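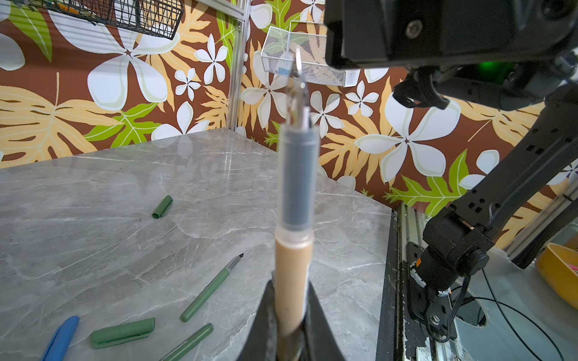 The first thing Crisóforo Escobedo does of a morning, before the kettle has boiled, is go round the bolts on the mounting bracket with a little hex key. They work loose, he tells me, and once they do the whole arm starts to nod, ever so slightly, like somebody dropping off in church.

His cell lives in the back half of the Firnstead workshop, and it's a homelier thing than I'd expected (the wallpaper, all big white flowers and monstera leaves, was his own choice, and he's rather proud of how the pattern meets in the corner!). The job is fountain pens: picking up the parts, holding them steady, and in time putting caps and barrels together without a scratch.

Pens, I learn over a very long cup of tea, are awkward customers. They're slim, they roll, and a nib bent by a clumsy grip is a nib for the bin. So every fresh set of black fingers gets a trial with a pen held point up, and Crisóforo crouches down with one eye shut to see whether it leans. If it does, he eases the fingers off, cleans the pads, and starts again. He'll do this 22 times if he has to.

Then come the cables, which he checks by hand for rubbing wherever they loop near a joint, and after 2000 grips the pads are changed, whether they look tired or not. He writes each change in a notebook, in pencil.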